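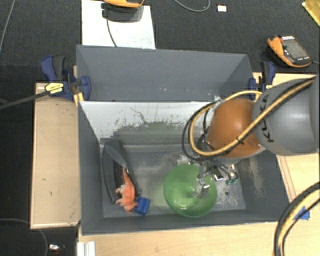
Detgate, Oktober

Hochschulrankings lesen und einordnen
Handout zur zweiten Sitzung des Seminars "Kennzahlen im Hochschulwesen"
Leitung: Leire Villanueva

1. Gegenstand der Sitzung

In der ersten Sitzung ging es um die amtliche Hochschulstatistik. Heute befassen wir uns mit Ranglisten, die Verlage, Stiftungen und Beratungsfirmen aus solchen Daten und aus eigenen Erhebungen erstellen. Grundlage ist der Reader, Kapitel 2. Wer ihn noch nicht hat, bekommt ihn im Sekretariat.

Leitfrage: Was misst eine Rangliste, und was lässt sich aus einem Platz auf ihr schließen?

2. Begriffe

Indikator: eine einzelne Messgröße, etwa die Zahl der Abschlüsse pro Jahr oder die Betreuungsrelation.

Gewichtung: der Anteil, mit dem ein Indikator in die Gesamtnote eingeht. Gewichte werden gesetzt, sie ergeben sich nicht aus den Daten.

Grundgesamtheit: alle Einrichtungen, die überhaupt für die Liste in Frage kamen. Sie wird in Pressemitteilungen oft weggelassen.

Absolute und relative Werte: Eine Liste nach der absoluten Zahl der Abschlüsse bevorzugt große Einrichtungen. Eine Liste nach Abschlüssen je Studienanfänger tut das nicht, schwankt dafür bei kleinen Einrichtungen von Jahr zu Jahr stark.

Ranggruppe: Zusammenfassung mehrerer Einrichtungen ohne Reihenfolge innerhalb der Gruppe. Sinnvoll, wenn die Abstände kleiner sind als die Messunsicherheit.

3. Rechenbeispiel: Otby und Sopacua

Die Fachhochschule Otby hat im letzten Berichtsjahr 2202 Abschlüsse vergeben, das Kolleg Sopacua etwa 2000. In der absoluten Liste steht Otby vor Sopacua. Bezieht man die Abschlüsse auf die Zahl der Studierenden, die das Studium in Regelstudienzeit hätten beenden können, kehrt sich die Reihenfolge um. Beide Häuser haben mit ihrem jeweils besseren Platz geworben, und beide Angaben waren korrekt.

Zu beachten ist außerdem die Zählweise. Otby zählt Abschlüsse, Sopacua zählt Absolventen. Wer in Otby einen Doppelabschluss erwirbt, geht zweimal in die Statistik ein. Kristof Geerts hat das in seinem Beitrag im Reader aufgeschlüsselt (Tabelle im Anhang).

4. Woher die Daten kommen

Drei Quellen sind üblich. Amtliche Daten sind vollständig, liegen aber erst mit Verzögerung vor. Selbstauskünfte der Hochschulen sind aktueller, und die Definitionen gehen auseinander. Befragungen von Studierenden oder Lehrenden erfassen Urteile; hier sind Rücklauf und Auswahl der Befragten zu prüfen. Beim Tolico-Index werden alle drei Quellen gemischt, die Gewichtung steht nur im technischen Bericht und wurde zuletzt geändert. Ein Vergleich mit den Plätzen davor ist deshalb nicht zulässig, auch wenn Tolico ihn in der Übersichtstabelle anbietet.

5. Wirkungen auf die Hochschulen

Haruto Furukawa und Mio Oshima beschreiben in ihrem gemeinsamen Text, wie Hochschulleitungen auf Indikatoren reagieren. Beobachtet wurden unter anderem:
strengere Zulassung, um die Abbruchquote zu senken;
Umbuchung von Lehrpersonal zwischen Fachbereichen;
eigene Stellen für die Datenmeldung.

Kobe Verhoeven hält dagegen, dass viele Einrichtungen ihre Studienverläufe erst wegen der Ranglisten genauer erfassen. Beide Positionen bitte bis zur Diskussion lesen.

6. Prüffragen an eine Rangliste

Wer gibt sie heraus, und wer bezahlt sie?
Wie groß ist die Grundgesamtheit?
Absolute oder relative Werte?
Auf welches Jahr beziehen sich die Daten?
Sind die Gewichte veröffentlicht?
Wie weit liegen benachbarte Plätze auseinander?

7. Aufgabe

Suchen Sie eine Pressemitteilung, in der eine Hochschule über ihren Platz in einer Rangliste berichtet. Wenden Sie die Fragen aus Abschnitt 6 an und notieren Sie, welche davon sich mit der Mitteilung allein beantworten lassen. Umfang höchstens 2000 Zeichen, Abgabe als Datei im Kursordner. Gruppenarbeit zu zweit ist möglich, dann bitte beide Namen angeben.

Zur nächsten Sitzung: Reader, Abschnitt über Studienabbruch und Fachwechsel. Die Folien zum Rechenbeispiel liegen ebenfalls im Kursordner.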